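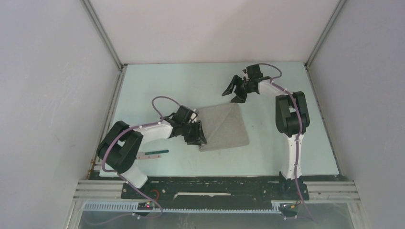
Doltari Textile Handling Team, Jendbridge

Monday, May 1, 2023
Posted by Magdolna Fodor

I promised in my last post to write how the folding is going, and then I did not write for many weeks. The reason is simple. When you spend the whole day moving two robot arms with your own two arms, you don't want to type in the evening. My shoulders are better now and today the office is closed, so I make good my promise.

For new readers: my work is to show the robot how to fold cloth. I don't program the movements. I sit at the control station, I hold two handles which have the same joints as the real arms but smaller, and what my hands do, the arms do on the table. Everything is recorded, the cameras and the joint positions together. One recording from start to finish we call an episode. Later the software people in Prunham train their model on the episodes, and the model tries to do the same thing without me.

Our agreement with them is for 3000 episodes with the grey cloth. I fold it, I open it again, I put it down a little differently, I fold it again. My mother asked me on the telephone what I did this week and I told her, and she asked if they really pay for this.

What I had to learn first was to be slow. At home I fold a towel while I am talking and looking at the television, and the hands know what to do. With the handles this knowledge is of no use to me. I have no feeling in the fingertips, because our handles give back no force. I only see. So in the first days I pressed the gripper into the table many times, and I closed the fingers on air many times, a few millimetres above the cloth, quite sure that I was holding it.

The trick for picking up an edge I got from Kocsis, who sits at the other station and has done this longer than me. You don't go down on the cloth from above. You put one finger on the table beside the cloth, you slide until the finger is under the edge, and then you close. It sounds like a small thing, but before this I lost perhaps half of my morning to corners which slipped out. The edge has to be lifted a little already for it to work well. If it lies completely flat, I use the other gripper to push the fabric gently from the far side, so that it makes a small wave, and I go into the wave.

The second difficulty is that one hand must do nothing. When I fold with my own hands, the left one is always helping in some way, it smooths, it holds, it goes to the next corner before the first is finished. In the recordings this looks terrible. The model cannot know which of these little movements are important. So now, when the right arm works, I let the left gripper rest at the edge of the cloth and I try to keep it still until it is its turn. It is surprisingly tiring to keep a hand still! Kocsis says that I hold my breath also. I think he is right.
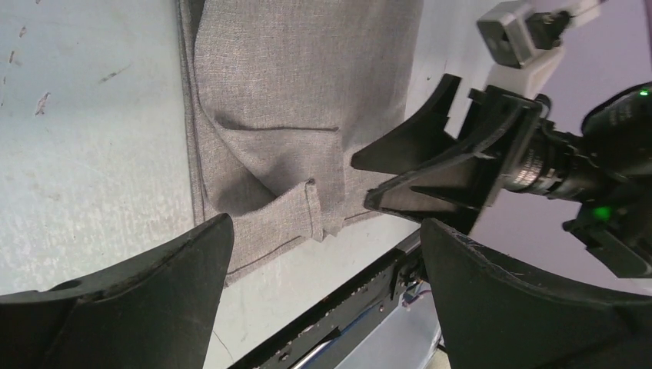

Wrist camera view, with the other gripper close to the folded flap.

I work mostly from the big view, but the wrist cameras are what I look at in the last centimetre. From the fixed camera everything is nice and clear and you can see how the whole cloth is lying, but you cannot judge how far the fingertip is from the fabric. In the wrist view I can see the threads, the seam, the shadow under a flap. The shadow helps me more than anything. When it becomes thin, the layer is nearly down.

The thick places are another story. A seam does not want to bend where I want it to bend. It bends beside itself, and then the layer on top is not parallel to the layer below, and all the next folds inherit this mistake. In October I used to correct it immediately, with many small pulls. Now I have a rule that I correct one time, with one clear movement, and if it is still bad I finish the episode and mark it as bad. The people in Prunham told us that they prefer one honest correction to ten nervous ones. They also asked us please not to throw the bad ones away, only to mark them, and so there is now a column in our table for it, and a second column for comments. My comments are mostly "corner" and "seam". Kocsis writes whole sentences.

Some practical things, for the reader who wrote to me and asked how a day looks. We record in blocks of 30 minutes and then we change place or stand up. On a good day I make 50 episodes which I am satisfied with. Before the first block I move both arms once through their full reach and look at the cables, that they make their loop freely and do not catch on anything. I also close and open both grippers. Once I did not do it, and the left one had lost its zero position, and I noticed it only after lunch. All of that morning had to be marked.

What I would like to try next is to start from a cloth that was simply dropped. Up to now we begin from a cloth that already lies more or less flat, and then the robot learns a very tidy world. I asked for this at our meeting and the answer was "after the first set", so I will be patient. I have practised it a little in the breaks without recording. Finding the first corner in a heap with two grippers took me longer than the whole folding afterwards, and two times I folded the thing beautifully with the wrong side out.

The same reader asked also if one needs to be an engineer for this work. I am not one. I was trained as a pattern cutter, and Kocsis repaired bicycles. If you have more questions, write them in the comments, but please give me some days to answer. Tomorrow morning I have the first block.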